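Rikstead Parish Recipe Cards

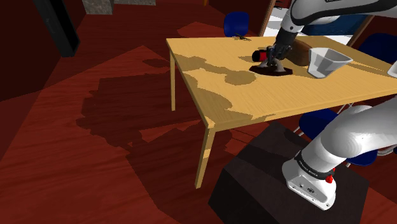 Typed transcriptions of 900 handwritten recipe cards, kept by households in Rikstead and lent for copying by their owners. Each card is one row in a plain CSV file. Compiled by Maureen Pickering.

Version 4, released 19th July.

Files
cards.csv: the full set
units.csv: old measures and their metric values
owners.txt: family names, listed with permission

Fields
There are 9 columns: card number, title, family, course, ingredients, method, oven setting, notes, and a flag for hard-to-read text. Ingredients are separated by semicolons. Spelling is kept as written, so "raisens" and "tumeric" will both turn up in searches.

Known problems
30 cards have no method at all, only a list of ingredients. Oven settings such as "quick" or "slow" have not been converted. Two batches from the Salen family share card numbers; use the title to tell them apart. Water stains hid parts of the Chraibi cards, and missing words are marked with [?].

Changes since version 3
Pickles moved from "other" to their own course. Duplicate plum cake removed.

The next release is planned for November.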